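Sorting out my aunt's letters

Mar 27, 2026

I finished the first pass through Aunt Leokadia's letters last night. There are 448 of them, plus 2 shoeboxes of postcards I haven't opened yet. Most came from Krystyna Czarnecka, who lived in Prerov and wrote every fortnight or so, usually about her knees and the price of coal.

I started in February by sorting them by sender, and that was a mistake. Half the envelopes had been swapped over the years, so a letter from Krystyna would turn up inside one from the gas board. I went back and did it by date instead. Where there's no date I go by the stamp, or the handwriting, which gets larger after her eye operation.

Ishbel Cowie lent me her old scanner. It is slow but it doesn't chew the thin airmail paper — mine did, twice. I scan both sides even when the back is blank.

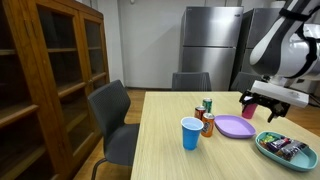

I've put the undated ones in their own folder, 11 so far, and Urszula Żak has offered to read the Polish for me after Easter. My own gets me through the weather and the greetings and then I'm stuck.

The postcards are next. If anyone knows a decent supplier of acid-free sleeves in the larger size, please leave a comment. The ones I ordered were too narrow and I've had to send them back.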